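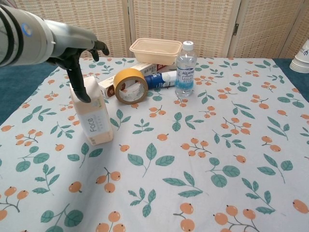 El cierre de una caja de cartón falla casi siempre por el adhesivo y muy pocas veces por el soporte. Llevo desde octubre guardando libros y carpetas en cajas, y al abrir las primeras encontré solapas levantadas en las que la cinta seguía entera, sin un solo corte, con una capa de fibra de papel pegada en la cara interior. El color no ayuda a elegir: un rollo amarillo pardo como el que tengo sobre la mesa, con núcleo de cartón blanco, puede llevar caucho sintético, caucho natural o acrílico, y a la vista se parecen bastante. También lo tengo apoyado sobre el canto, que para una tarde de trabajo da igual y para varios meses de armario es mala idea, porque el rollo se ovala y luego desenrolla a tirones.

Tipos de adhesivo

El caucho sintético aplicado en caliente (hot melt) tiene agarre inicial alto. Se pega en cuanto toca el cartón y admite poca corrección. Su punto débil es la temperatura: en un altillo bajo cubierta, en verano, el adhesivo se ablanda y la solapa empieza a deslizarse si la caja va demasiado llena. Con la luz envejece mal.

El acrílico en base agua agarra menos al principio y gana adherencia con las horas. Soporta mejor el calor y la radiación ultravioleta y amarillea poco. En frío rinde peor, y si se aplica sobre cartón con polvo no llega a mojar la superficie. Para almacenaje de años es el que uso ahora.

El caucho natural con disolvente se comporta bien en cartón reciclado, con mucha fibra corta y acabado áspero. Cuesta más y lo reservo para cajas reutilizadas.

La cinta de papel engomado que se activa con agua es otro sistema. Penetra en la fibra y para abrir la caja hay que cortar. Tadeo Painemal, que encuaderna en la calle Arancibia, cierra con ella todo lo que envía. Yo la descarté porque abro las cajas a menudo.

El cartón

Las cajas son de la marca Nivine, canal simple, compradas planas en un lote de 76. Dos llegaron con la solapa aplastada y las dejé para retales, así que trabajo con 74. Canal simple es poco para libros, y lo sabía al comprarlas. Lo compenso limitando el peso: ninguna pasa de 10 kg, aunque quede hueco arriba. El hueco se rellena con papel arrugado, apretado, porque una caja con aire en la parte superior cede por las aristas en cuanto se apila otra encima.

La resistencia al apilado depende sobre todo de las aristas verticales. Una caja ligeramente romboidal, montada con prisa, pierde buena parte de esa resistencia aunque el cartón sea bueno. Uso una escuadra de carpintero durante el montaje. Se tarda poco y el cierre inferior queda centrado.

La humedad influye más de lo que parece en la tabla de cualquier fabricante. El cartón que ha pasado una noche en un garaje húmedo se nota blando al doblar la solapa, y la cinta pegada en ese estado se suelta cuando la fibra se seca y se contrae. Dejo las planchas de pie en la habitación donde voy a trabajar desde el día anterior.

Aplicación

Cierre inferior: una tira longitudinal sobre la junta, con vuelta de cuatro dedos por cada testero, y dos transversales en los bordes (el cierre en H de toda la vida). Cierre superior: solo la longitudinal, salvo que la caja vaya a viajar.

La presión importa. Todos estos adhesivos son sensibles a la presión, y pasar la mano por encima no es suficiente en cartón áspero. Uso un rodillo de goma de los de empapelar, dos pasadas. En las cajas sin rodillo de la primera tanda se levantaron los extremos; en las siguientes, hechas con el mismo rollo, de momento no.

La tira no debe aplicarse en tensión. El polipropileno estirado tiende a recuperar su longitud y tira de los extremos, que es por donde empieza a despegarse. Con dispensador de freno conviene aflojar el freno y desenrollar un tramo antes de apoyar.

En cajas reutilizadas retiro la cinta vieja por completo. Pegar encima de una tira de polipropileno da un agarre mediocre, y menor todavía si la primera lleva tratamiento antiadherente en el dorso, cosa normal en las cintas de desenrollado silencioso.

Etiquetado

Las etiquetas van en un testero y en un lateral, nunca en la tapa. Papel blanco, rotulador pigmentado, y nada de cinta transparente por encima: el adhesivo acaba migrando y deja el papel translúcido, con la tinta corrida en algunos casos. El número de caja lo repito a lápiz en el cartón, debajo de la etiqueta.

El inventario está en una hoja de cálculo con cuatro columnas: número, contenido, peso y fecha de cierre. Lorena Farías me sugirió añadir el tipo de cinta y el lote del rollo, y lo hice a partir de la segunda tanda. De la primera solo sé que era hot melt de bobina ancha, comprado en una ferretería, sin más datos.

Pendiente

Me falta probar el acrílico en el altillo durante un verano completo. He dejado allí dos cajas con el mismo peso, una con cada adhesivo, y una raya de lápiz que cruza la cinta y el cartón en cada solapa para medir el deslizamiento. Publicaré las medidas cuando las baje.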